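Big patterns, small rooms: talk notes
Rhona Tennant, Gusomis Decorators' Evening, 25 October 2021

(my notes as typed up, not tidied, sorry. Slot was 16 minutes plus questions)

START. Thank Nana Akpalu for the intro and for moving the urn. Phones off. Ask who has hung paper before. Ask who has hung it twice (laugh, hopefully).

Who I am: paper hanging since I was a teenager, learnt off my uncle, mostly houses, a few pubs. Not here to sell anything. The Korkis rolls on the table are leftovers, take a bit home.

Main thing for tonight. People are scared of big patterns in small rooms. They pick a tiny sprig for the downstairs loo and wonder why it looks like a nightie. A small room can take a big print, sometimes it takes it better than a big one, you are close up to it and there's less furniture in the way.

Story: the Reddy job. Cloakroom under the stairs, sloping ceiling, client wanted plain cream. Talked her into herons. She rang in July to ask for the same on the landing. DON'T do the voice.

Words to get straight, quick:
Repeat = how far down the roll before the pattern starts again.
Straight match = lines up across at the same height.
Half drop = next length shifts down by half the repeat. This is the one that catches people out.

Worked sum on the flip chart. Repeat 61 cm. Wall height 2.4 m. You can't cut at 2.4, you have to go up to the next whole repeat, so 2.44, and that leaves 4 cm for trimming top and bottom. Too tight. So go up another repeat, 3.05. Standard roll is 10.05 m, gives you three lengths. Without the pattern you'd get four. Let that sink in. Pause. Drink water.

So: buy an extra roll. Same batch number on every label, check in the shop, not at home with the paste mixed.

Where to start. Not in the corner! Find the wall you see first from the door, put the best bit of the pattern in the middle of it. Hang a plumb line, pencil it in faint. Never trust the corner, never trust the ceiling. Work outwards from that line both ways.

Corners. Measure from the last edge into the corner at top, middle and bottom, take the widest, add a centimetre, cut the strip, wrap it round. Then a fresh plumb line on the new wall and hang the offcut over that centimetre. You lose a sliver of the pattern. With a big print your eye jumps the gap. With a stripe it doesn't, so stripes are harder, tell them that, people never beleive it.

Last corner. The pattern will not meet. Put it behind the door or over it. Valentin Lazăr's tip: finish above the door frame where there's only a short drop, then any mismatch is hand-sized. Credit him, he's in the second row.

Pink is next. I know. Pink has been the most argued-over colour on my jobs, and insects come after it. Large butterflies and moths on pink, magenta and orange and purple in the wings, on more than one wall. If you like it, go all the way round. One timid wall of something like that looks like you ran out of money.
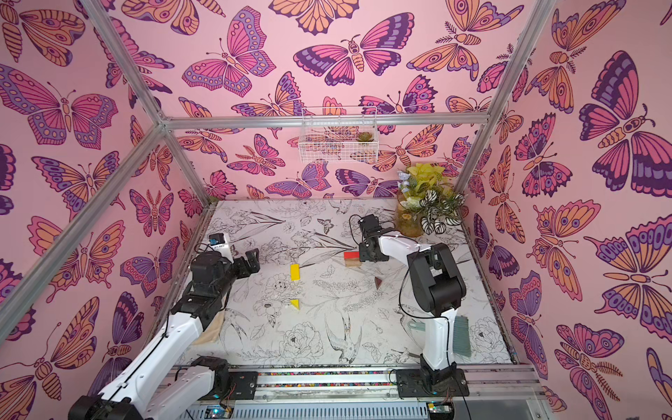 Should you paste the wall or the paper?

Look at the label first. Paste-the-wall papers have a backing that doesn't stretch, so you roll paste on the wall and hang the length dry. Older types get pasted on the back, folded up and left to soak for as long as the maker says, the same time for every length or the widths come out different and the match goes off.

Carry on. Preparation, the boring bit, do it fast.
- old paper off, all of it
- fill, sand, wipe the dust
- size the wall so you can slide the paper. Thinned paste will do for most
- lining paper if the wall is rough. Leave overnight
- lights off at the fuse board before you go near the switches. SAY THIS TWICE

Tools. Nothing fancy. Snap-off knife, new blade every couple of cuts, they're cheap. Long scissors. Brush, not a plastic smoother, if the print is dark, as the plastic can leave a shine. I use a Sakelo brush, had it 11 years, the handle's been glued. Damp sponge and a clean bucket. Change the water.

Sloping ceilings: decide which is wall and which is ceiling before you cut. Directional patterns (birds, trees, anything with feet) will look like they're falling over on a slope. Scattered ones are kinder.

Hold up the two samples here. Half drop in left hand. LEFT. Did it wrong way round at the rehersal.

Mistakes of mine. Hung a length upside down in a vicar's study, noticed at lunch. Didn't number the backs of the lengths, so now I pencil the number and an arrow for the top. Pencil, never biro, it comes through.

If running late skip borders, no one has asked me for a border in years.

Questions. Then raffle, Juniper has the tickets.

Shared 61 times

2 comments

Tsutomu Hosoda
Good evening, thanks for putting these up. My hall is a half drop and I'd cut every length the same. Going back for another roll.

Juniper Szabo
You did do the voice. Also someone left a green scarf, it's in the kitchen drawer.

Contact the group | © Gusomis Decorators' Evening | Back to top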